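**Drodham pen cup, black – my review after some months**

I bought 2 of these cups in February, from a small office shop in Brudaslow. The price was low and I did not expect much. I wanted something plain for the work tables, which are pale beige and show every mess.

The shape is simple, a black cylinder with an open rim. The cup holds long pens well. When it is full it stands steady, and I can take a pen with one hand without looking. The color goes with everything.

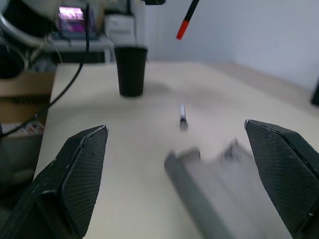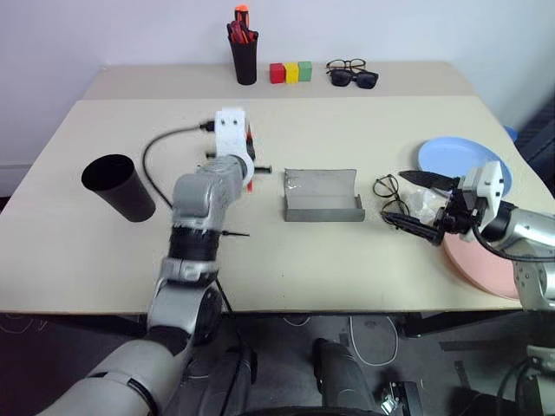

The weak point is the weight. An empty cup is very light and it falls on its side if a sleeve or a cable touches it. Then it can roll, and mine went to the floor almost 6 times. It did not break, I must say, only a small scratch near the rim. A rubber ring under the base would help much. My old cup from Golestani had one, but it was more expensive and the ring became sticky after one summer.

Cleaning is easy – warm water and a little soap, then dry it upside down. Ink marks inside do not go away completely.

I would buy it again for pens and markers. For scissors I prefer the wide model from Aden, because in this one the handles get stuck together. Four stars from five.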